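The Bottle Page: our kitchen clear-out in pictures

Posted April 10, 2026

Hello again! Several of you asked for a gallery after I mentioned the great drinks bottle round-up, so I've finally sat down with a cup of tea and made one. It's a small gallery (I promise the garden one will be bigger) but I've let myself ramble a bit, so bear with me.

For anyone new, the shared kitchen on our floor goes through a frightening number of plastic bottles. Celeste Torres started keeping a tally in November on the back of an old Pekari calendar, and by the time she turned the last page over we'd reached 2,567. I'd have guessed 1,000 at the very most! Urho Leinonen still thinks she counted the big squash bottles twice, and they've agreed to disagree.

So now we have a bottle session whenever the worktop starts to disappear. Everything comes out where we can see it, caps and all, and then it gets sorted before anyone is allowed to put the kettle on.

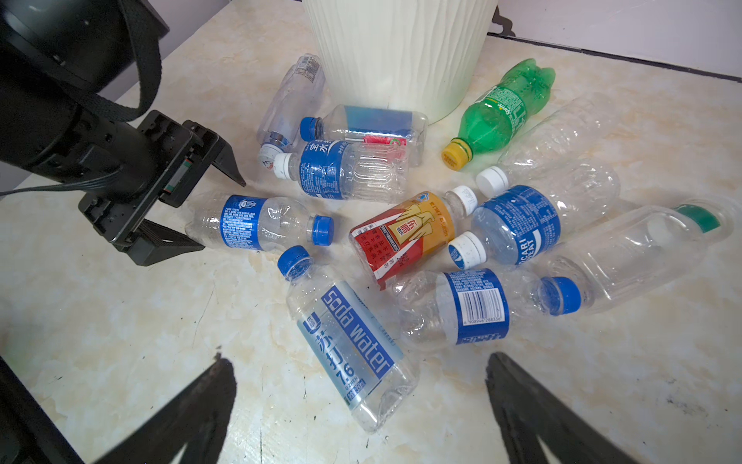 Empties on the marble-patterned worktop, with the white ribbed bin behind. The green one with the yellow cap is Sprite, and the red and yellow one is Dongpeng, an energy drink.

I do love the colours when they're all heaped up like that, blue labels next to green next to gold. I've become a bit of a label-peeler too. Some slide off in one go and some leave a sticky little scrap that you pick at for ages (a dab of cooking oil shifts it, thank you Celeste). Clear bottles go in one sack and green ones in another, and we leave the caps on as our collection takes them that way.

Urho wants to cut the tops off the ribbed ones and use them as covers for his lettuce seedlings. He's asked me to put 100 aside, and where he thinks they're going to live in the meantime I have no idea. My cupboard is full!

Next gallery will be the jam jars, once I've found the lids. If you've got any going spare, leave them in the box by the sink with your name on.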